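Moving my mother's recipes off the cards

May 21, 2018

I finished typing up the recipe cards last night, so I can finally write about something else after this.
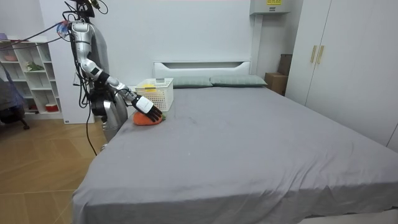 Chinyere Adeyemi wrote to me after the January post to say I was making a mistake. Her view was that a recipe card loses most of what it knows once it is typed, and that I should scan the lot and leave them alone. She did that with her aunt's cards and says she cooks from the scans with no trouble.

I thought about it for a while before going on. In the end I did both, which took longer than either would have.

Some background for anyone who missed the earlier post. My mother kept her recipes on index cards in a tin that once held Sandu crackers. The cards came to me when she moved into the apartment in Jasturport, where the kitchen has two cupboards and a drawer. She told me to take what I wanted and throw the rest out. I took all of it. There are 116 cards, if you leave out the blank ones and the one that turned out to be a dry cleaning ticket.

I scanned them first, front and back, at the library. The library scanner is slow but the glass is clean, and you can save straight to a memory stick. It took two visits. Then I typed them at home, a few each evening, in a plain document with one recipe to a page. I tried a recipe program called Plilline for the first nine and gave up on it. It wanted every ingredient in its own box with an amount and a unit, and my mother's cards say things like "butter, the usual" and "enough milk." Plilline would not save a recipe with an empty amount box, so I was putting in zeros.

The typing was easy. Deciding what to type was harder. A good many of the cards were corrected over the years. The card for brown bread has three different oven temperatures on it, two crossed out. The one left standing is in pencil, and I think it was written for the oven in the old house, which ran hot. I typed all three and put a note after them. On the lemon bars card the sugar has been changed from one cup to three quarters, then changed back, with my father's initials next to the second change.

Chinyere's point was partly about this kind of thing, and she is right that you see it better on the card. The three temperatures look like an argument on the card and like a typing error on my page. I have put the scan number at the bottom of each typed recipe so I can go and look.

What typing did for me was make me read them. I had owned the scans for a month and opened maybe six. When you type a recipe you notice that the flour is listed and never used, or that the instructions stop at "bake." Fourteen of my mother's recipes do not say how long to bake. I called her about those. She knew some of the times right off, and for the others she said to look in the oven.

She also cleared up the names. Several of the cards are named for people, and I had only a rough idea who they were. Mrs. Erkel, of Erkel Cake, lived across the street before I was born and brought the cake over when my parents moved in. My mother asked for the recipe and got it, then made it for a church supper, where it was eaten next to Mrs. Erkel's own. There was some coolness over that for a summer. I had made that cake for birthdays since I was in high school and did not know any of this.

"Dot's Chicken" was from a Dot at my mother's first job. "Helen's Chicken" is the same recipe with paprika. My mother says Helen got it from Dot too, and that she kept both cards so as not to have to choose.

I have now cooked from the typed pages for a few weeks. The brown bread came out well at the middle temperature, 375, after a flat loaf at the pencil one. The split pea soup is as I remember it. The ham loaf is also as I remember it, and I will not be making it again. There is a molded salad with lime gelatin, cottage cheese, and horseradish that I had been told about as a child and assumed was a joke. I made a half batch. My husband had two helpings and asked if the other half was in the refrigerator.

A few practical notes, as people asked last time.

Scan in color even if the card is black ink on white. Pencil shows up poorly in black and white, and two of my early scans had lost a line. I had to go back and do them again.

Do not fix the spelling right away. I changed "choc." to "chocolate" all through the first batch, then found a card where "choc." was short for "chocolate chips," and had to check the others against the scans.

Keep the order the cards were in. My mother's were not alphabetical, and I nearly sorted them on the first day. They were in the order she used them, with the most cooked ones at the front. The pie crust was the first card in the tin. The aspic was last.

Print a copy. I had mine done at the copy shop with a spiral binding so that it lies flat, 12 dollars each for three copies. One is for my brother, one is for my mother, and mine already has a grease spot on the pie crust page. My mother went through hers with a pencil the afternoon it arrived. She has changed the sugar in the lemon bars back to three quarters.

The tin is on the shelf over my stove with the cards in it. I mailed Chinyere the typed page and the scan for Erkel Cake together, so she could compare. She made it from the scan. She would like it noted that the card says a "scant" cup of buttermilk and my page says a cup, and I have corrected the page.

Next I have to do something with the family photographs. My brother has guessed there are 2,000 of them, in shoeboxes, and very few have anything written on the back. I would like to get through the ones with people in them while my mother can still tell me who they are. If anyone has a method for that, I would be glad to read it.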